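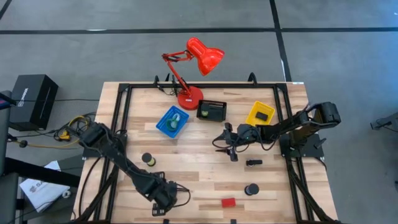
How many baskets does a shared workbench need?

Three will serve most benches, provided each is given one kind of contents and is returned to the same position at the end of the day.

The question was put to this magazine by readers who work at communal tables, where small items migrate and are seldom claimed. Storage guides tend to recommend drawers. Drawers conceal their contents, and a shared surface is better served by open containers of modest height, placed along the far side so that the near half stays free for work.

Colour is the simplest form of labelling. A set of blue, black and yellow plastic baskets can be told apart from across a room, and newcomers learn the arrangement without reading a notice. Tuvby, a community workshop with 29 members, adopted colour sorting in October and has since retired its printed labels. The Beltex basket it favours has slotted sides, which let dust fall through and allow the contents to be checked at a glance. Each costs $20.

Lighting deserves equal consideration. An articulated desk lamp with a round base takes up little room between two baskets, and its shade can be directed wherever the work happens to be. A red one, as it happens, is also difficult to mislay. Cords should be gathered at the back of the bench — never across the working area.
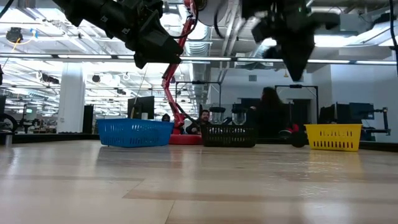 Care of the surface

Timber tops mark easily. Flikeck, which supplies benches to schools and libraries, advises wiping along the grain with a barely damp cloth and lifting baskets, never sliding them. Clear jars with lids are suitable for screws and beads, and may stand behind the baskets where they will not be knocked.

The Ông storage range, catalogue page 39, includes lids for all three basket sizes.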